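Community Help > Running a Site > Law and Moderation

Does removing some posts make me liable for the ones I leave up?

I run a small forum called Stirnside, with 687 registered accounts and two moderators. It covers kitchen design, counters, cabinets, that sort of thing. Members can review contractors. Last month a contractor wrote to say that one review is defamatory and that, by deleting other reviews in the same thread, we had become "the publisher" of everything in it. He gave us 6 days to take it down.

The deleted reviews were removed for profanity under our posted rules. The one he objects to has no profanity, so it stayed. I did change the thread title for clarity and fixed a typo in the review itself. The site is hosted in the US, and so am I.

Two things I'd like to know. Does moderating part of a thread change our position on the rest of it? And does my edit matter?

Ruxandra Nistor

You're a publisher once you edit. Either moderate everything or nothing. I'd delete the whole thread and move on.

Maricica Ursu

The answer above repeats a common mistake. Under 47 U.S.C. 230(c)(1), a provider of an interactive computer service is not treated as the publisher or speaker of information provided by another information content provider. Nothing in that text requires the provider to be neutral or to moderate everything. The all-or-nothing idea comes from a New York trial court decision in 1995, and the statute was passed the next year partly to undo it.

Your edit is a separate matter. The test most courts use is whether you materially contributed to what makes the content unlawful. Fixing a typo does not do that. Removing the word "not" from a sentence could. The thread title is your own words - if you wrote the title, you are the content provider for the title, and the protection does not cover it. Read it again with that in mind.

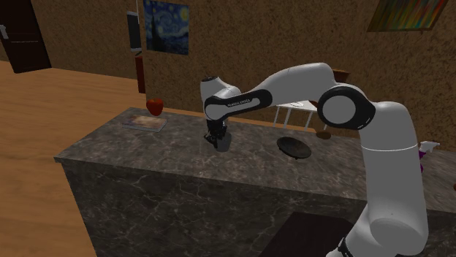
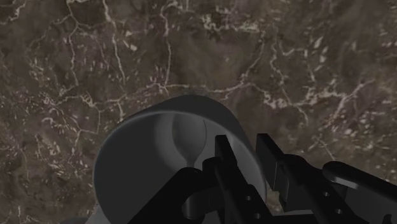
Ximena Toledo wants to know whether the same reasoning holds when the moderator is a paid employee and not a member. It does. An employee's moderation is the company's moderation, and the company is the provider. What changes is authorship. If a paid moderator posts a reply stating that a contractor took deposits and left, the company may be answering for its own speech.

Other points for the original poster:

Section 230 does not cover federal criminal law or intellectual property claims. If the contractor adds a copyright complaint about photos in the review, that goes through the DMCA notice process, which has its own rules, including registering a designated agent with the Copyright Office.

His deadline has no force by itself. Keep his letter, the original text of the review and your edit log. Forum software often prunes old revisions. Ours (Urnico) kept the last 3 until we changed the setting.

State anti-SLAPP laws vary a lot. Some let you recover attorney's fees, some are narrow, and some states have none. Ask a lawyer licensed in your state before you answer him in writing.

Tincuța Mihăilă

Filed under: defamation, user content, moderation policy, Section 230

Contact the moderators | Copyright Cluleck Community Help | Back to top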